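Chapter 7
When a Candidate Is Accused: Parties, Papers and the Rush to Publish

Start with a case. Pokau, a town council seat, 13 days to go before the vote. Murray Simard, sitting councillor, deputy leader of his party locally. A blog run by Celeste Montecinos posts a claim that he had bullied a member of his office staff, Noémie Sutherland, over a period of months. No documents. One source, unnamed. By teatime it had been shared 164 times, which in a town that size is most of the people who vote.

What does the party do? What does the local paper do? Those are the two questions for this chapter, and they're not the same question, though students mix them up every year.

First the party. Three options on the table, broadly: suspend him, back him, say nothing. Saying nothing is the usual choice. Cheap at first. Gets dearer by the hour, as we'll see in section 2 with the Robichaud letters.

Then the paper. Karine Turcotte, the editor, had the story a week before the blog did and sat on it. Her reason, given to the inquiry in June: Sutherland hadn't agreed to be named. Fair enough. But once the name was out, did the reason still hold? 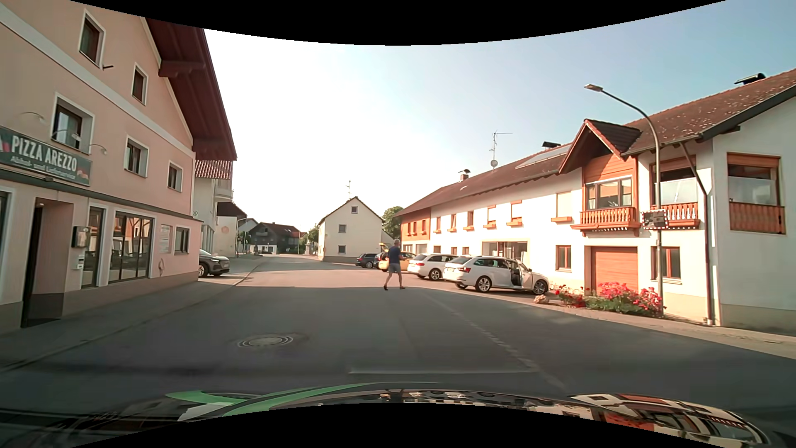
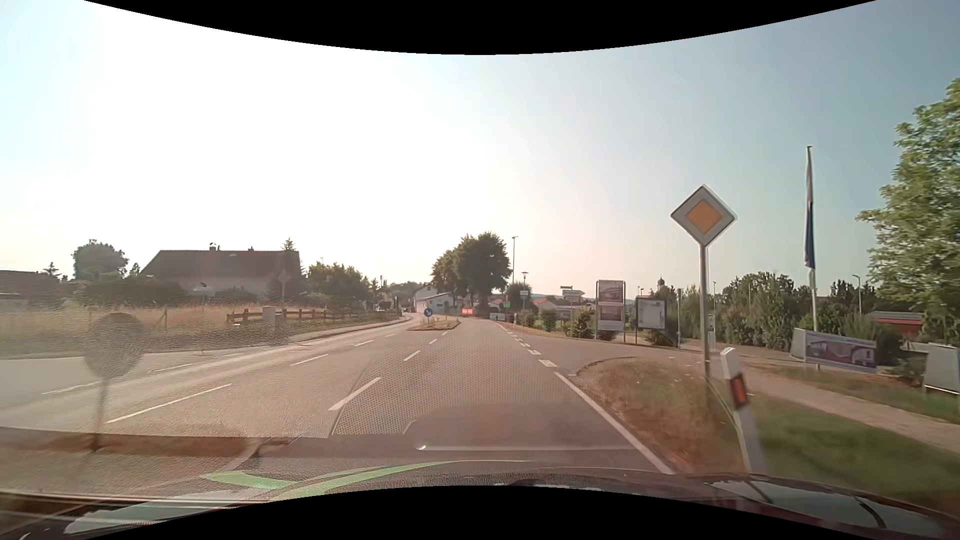

Keep the dates in mind as you read. Much of the row afterwards was about who knew what and when, and the order of events got muddled in the retelling, partly becuase the blog edited its post twice without saying so. A screenshot of the first version went round for days as if it were the latest. It wasn't. Always check which version your looking at.

Terms you'll need: allegation, finding, right of reply, public interest. An allegation is a claim somebody has made. A finding comes after a body with the power to decide has heard the evidence. Newspapers blur the two in headlines. So do party press officers, usually in the other direction.

Isabelle Després, who chaired the inquiry, reported in November 2019. Her report is short and worth reading whole before section 3. Extracts there, with the party's reply.

Before you go on, jot down what you would have printed on day one. Keep the note.

Related items
The Robichaud letters: extracts
Right of reply: a short guide
Chapter 6: Choosing candidates
Chapter 8: Leaks and the people behind them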